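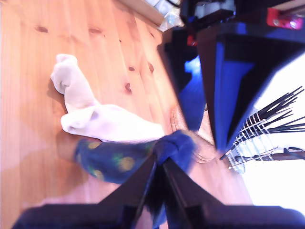 Does the softener have to be set again after a power cut?

It keeps its hardness setting and its schedule through any outage, but the clock stops, so you only need to reset the time of day.

Section 4. Setting the Controls and Running the First Cycle

By now the Kekotberg softener should be standing on a level floor, plumbed in, with the drain hose fastened at both ends. If it is fastened at one end, go back to Section 3. We will wait, and so will your carpet.

You will need the hardness of your water in parts per million, a bag of softener salt, and a flashlight. If you don't know your hardness, the water company will tell you for free, usually after some music. The test strip taped inside the lid also works. Read it within 30 seconds. After that it goes on changing color for the pleasure of it.

4.1 Setting the clock

1. Plug the transformer into an outlet that is always live. An outlet run off a light switch will give you soft water in the evenings.
2. Wait for the display to finish its self-test. It shows every symbol it knows, including several this model has no use for.
3. Hold SET until the hours blink.
4. Use the arrows to choose the hour, then press SET again for the minutes.
5. Check the small dot beside the time. Dot on means p.m.

Note: The dot is very small. Most of the calls we get about a softener that "runs during my shower" end with somebody finding the dot.

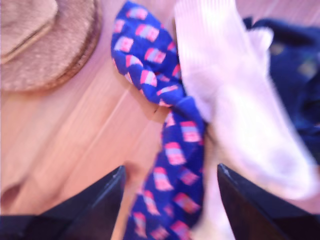 4.2 Setting the hardness

1. Press MENU twice. The letter H appears with a number next to it.
2. Enter your hardness with the arrows. Holding an arrow down speeds it up, and after a few seconds it gets well ahead of you. The highest value accepted is 925. If your water is harder than that, call us before going further, and perhaps consider a quarry license.
3. Press SET to save. The display blinks once. It will not thank you.

For the record, the house where this manual was tested has water at 384, and the kettle there had to be seen to be believed.

If you have iron in your water (orange stains in the tub, a taste of old keys), turn on the iron setting under MENU, F. Iron makes the unit clean itself more often and eat more salt. Siamak Heydari, who wrote the first edition of this manual, gave iron eleven pages. You can still get them from us by mail.

4.3 Adding salt

1. Lift the lid of the salt tank and look inside with the flashlight. Remove the packet of spare seals if nobody has done so yet.
2. Pour in salt up to the line marked MAX.
3. Do not add water. The unit adds its own.
4. Close the lid until it clicks.

Caution: Use softener salt only. Table salt sets into a single solid block and has to be chipped out with a broom handle. Rock salt for driveways brings the driveway with it.

Caution: Salt bags are heavy and split along the bottom seam at the top of the stairs. Carry them flat.
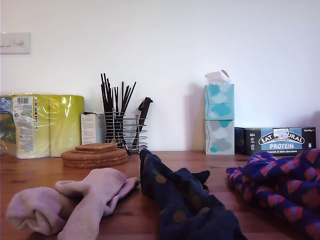
4.4 Running the first cycle

1. Turn the bypass valve to SERVICE, slowly. A quarter turn, a pause, then the rest. Expect hissing and a certain amount of knocking while the air works its way out.
2. Open the nearest cold faucet and let it run until it stops spitting.
3. Close the faucet.
4. Hold REGEN for five seconds. The motor starts and the display counts down.
5. Leave it alone until the countdown ends. You can use water during this time, but it will be hard water, the same stuff you have been drinking all along.

Look at the drain hose once while the cycle is running. Water should be moving through it. If it is moving anywhere else, turn the valve to BYPASS and see 4.5.

Note: The first few gallons afterward may be tea-colored. This is dye from the resin. It is harmless, though we don't suggest white laundry until it clears.

4.5 If something is off

Display shows E2: the valve has lost its place. Unplug the unit, wait a minute, and plug it back in. Yes, that again.

Salt level never drops: there is a crust, or "bridge," with a gap under it. Break it up gently with something blunt.

Water feels slippery: it is soft. You will get used to it, or you can lower H by a little at a time until you stop complaining.

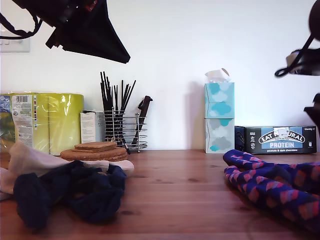
Water tastes salty: the cycle was cut short. Run another one from step 4 and let it finish. If it still tastes salty, check the drain hose for a kink behind the tank, where you can't see it.

Loud grinding: call us.

Go on to Section 5 for the vacation setting, and write your H number on the inside of the lid before you lose the test strip.

Kekotberg Home Water | Service desk: Delali Lamptey, Wednesday mornings | © Kekotberg. All rights reserved | Back to top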